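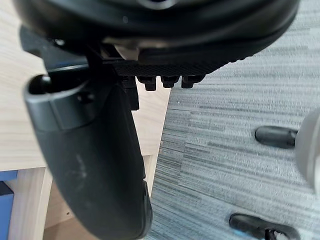 El escritorio de madera clara

Llevaba desde octubre con el escritorio a medio resolver y por fin le he dedicado una tarde entera. Es el de madera clara, de veta pálida, con los paneles debajo y la pata de ese mismo lado. Me gusta porque no llama la atención y porque el tablero es recto y sencillo. Lo que no me gustaba era cómo lo estaba usando.

Lo compré de segunda mano a Guadalupe Cárdenas, que se mudaba a un piso más pequeño y no tenía donde ponerlo. Me pidió 200 euros, con la condición de que lo bajara yo de su casa. Lo bajamos entre mi cuñado y yo por la escalera, en dos viajes, primero el tablero y después la parte de abajo. Los tornillos los metí en un sobre que luego perdí durante una semana en el coche.

Montarlo otra vez fue más fácil de lo que pensaba. Compré tornillos nuevos en la ferretería Tapia, de la misma medida que los viejos, y al día siguiente apareció el sobre. Ahora tengo dos juegos. Los de repuesto están en un bote en la cocina.

La moqueta

El problema principal era la moqueta. La habitación ya la tenía cuando llegué y de momento se queda, porque levantarla supone mover todo y mirar qué hay debajo, y este año no toca. Con moqueta un mueble nunca asienta igual que en un suelo duro. Los primeros días el escritorio se movía un poco al escribir. Probé con cartón doblado debajo de una pata y se aplastó enseguida.

Al final lo que ha funcionado es esperar. A las dos o tres semanas las patas habían hundido el pelo y el mueble dejó de bailar. Si lo muevo de sitio hay que empezar otra vez, así que pensé bien dónde lo quería antes de cargarlo. Medí la pared, marqué con cinta de pintor y dejé la cinta puesta un par de días para ver si me estorbaba al pasar. Lo corrí un palmo hacia la ventana y ahí está.

Debajo paso la aspiradora cada dos semanas, con la boquilla estrecha. Entre los paneles y la pata queda un hueco con sombra donde se junta el polvo y donde el cepillo grande no entra bien. También se me cuelan allí los clips. La última vez saqué un capuchón de bolígrafo y una moneda de cinco céntimos.

Limpiar el tablero

El tablero tenía marcas de vasos y una zona pegajosa de alguna cinta adhesiva antigua. Hice esto, por si a alguien le sirve:

Primero un paño apenas húmedo con una gota de jabón neutro, siempre siguiendo la veta. Después otro paño seco. Para el pegamento, aceite de girasol en un algodón, cinco minutos, y frotar con el dedo envuelto en el paño. Luego jabón otra vez, porque el aceite deja cerco.

Los cercos de los vasos no se fueron del todo. Me recomendaron un producto de Lotis y compré el bote pequeño. Lo probé en una esquina de atrás y no noté ningún cambio, ni bueno ni malo, así que lo dejé. Quedan dos marcas redondas y una la tapa el teclado.

Leonidas Michailidis, mi vecino de abajo, restaura sillas y me dijo que no lijara sin saber qué acabado tenía. Según él, mucha gente lija un mueble por dos manchas y después tiene que lijarlo entero. Le hice caso. Me prestó también una regla larga de metal para comprobar si el tablero estaba combado. Lo está un poco hacia el centro, nada que se note con las manos encima.

Los cables

Con los cables he tardado más que con todo lo demás. Tenía 13 entre cargadores, la lámpara y cosas que ya ni sabía de qué eran. Los desenchufé todos, los puse en el suelo y fui conectando solo lo que usaba. Se quedaron 8. Los demás están en una caja con la fecha escrita y, si en primavera no he echado de menos ninguno, los llevo al punto limpio.

Los que quedaron van por detrás, sujetos con bridas de velcro. No he hecho agujeros en la madera. Compré una bandeja Farkum de las que se aprietan al canto con mordazas y le puse un trozo de fieltro a cada mordaza para no marcar el tablero. Aguanta la regleta sin problema. La lámpara es una Jullton vieja que era de mi madre y tiene el cable corto, así que va en el lado del enchufe y no hay más que hablar.

Papeles

Los papeles estaban en montones y los montones acababan siempre encima de la mesa. Escaneé los recibos que tenía que guardar y tiré el resto. Calculo que pasaron por mis manos cerca de 4000 hojas, contando los apuntes de la carrera, que llevaban años viajando conmigo de casa en casa. De los apuntes guardé una carpeta. Lo demás lo llevé al contenedor azul en la bolsa grande de la compra, varios viajes.

Ahora entra un papel y va a una bandeja. Cuando la bandeja se llena la vacío. Antes hacía esto mismo los primeros días de cada mes y se me olvidaba.

Lo que falta

Falta un cajón. El escritorio no me lo vendieron con ninguno y las cosas pequeñas andan por ahí en tazas. He visto cajoneras con ruedas, pero en moqueta las ruedas pequeñas se clavan, y las que llevan patas me parecen caras para lo que son. Guadalupe cree que tiene una en el trastero de su hermana y ha quedado en mirarlo.

También quiero cambiar la silla. De eso escribiré cuando la tenga. Si alguien usa una silla de ruedas de oficina sobre moqueta y está contento, que me diga en los comentarios qué modelo es y cuánto tiempo lleva con ella.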